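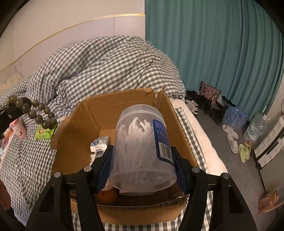
The Small Purchase and the Long Shelf

Last updated: 25 December 2023

For most households, the cost of living is felt first in small goods. Rent and fuel are larger sums, but they arrive once a month and are expected. Soap, razors, cotton swabs and dental floss are bought in passing, and their prices are seldom remembered from one visit to the next. Retailers have understood this for generations. The study of how such goods are packed, priced and stored has become a serious field, and its findings have begun to reach the public.

The consumer research office at Otesis has followed the subject since it opened. Its most recent survey asked 700 households to keep a written record of every toiletry purchase for 12 months. Participants noted the price, the size of the package and the date on which the product ran out. They were also asked to record anything thrown away unfinished.

The results do not support the common belief that the largest package is always the best value. Families who bought in bulk paid less for each item, as expected. Many of them also used the product faster. A full container on the bathroom counter appears to encourage a freer hand, and the saving made at the register was often lost within weeks. The effect was strongest for liquids and weakest for goods used one at a time.

Derek Bloxham, who directed the survey, advises caution in reading the figures. "We recorded habits in one region," he said. "A household with a deep closet and a car will shop differently from a household on the fourth floor with neither. Price is one part of the matter. Space is another, and it is often the larger part."

Storage received little attention in earlier work. In the town of Minau, where many apartments date from before the war, a typical bathroom has a single shallow cabinet. Residents there told interviewers that spare supplies were kept under beds, above kitchen cupboards and in hallway trunks. Several reported buying a second package of something they already owned, having forgotten where the first was put. The survey counted such duplicate purchases as waste only when the older package was later discarded.

Stores have responded in different ways. Lau, a regional chain of pharmacies, began a refill counter in March for shampoo and hand soap. Customers bring their own bottles and pay by weight. The chain reports steady use, chiefly by older customers who live within walking distance. Niltitz, a wholesale firm, has moved in the other direction and now sells cartons of 500 single-use items to offices, hotels and clinics. Private customers may order them as well, and a growing number do.

The Otesis office will publish its full tables next year, together with a short guide for households. The guide recommends a written list on the inside of the cabinet door, with the date each package was opened. A second survey, covering cleaning products, is in preparation.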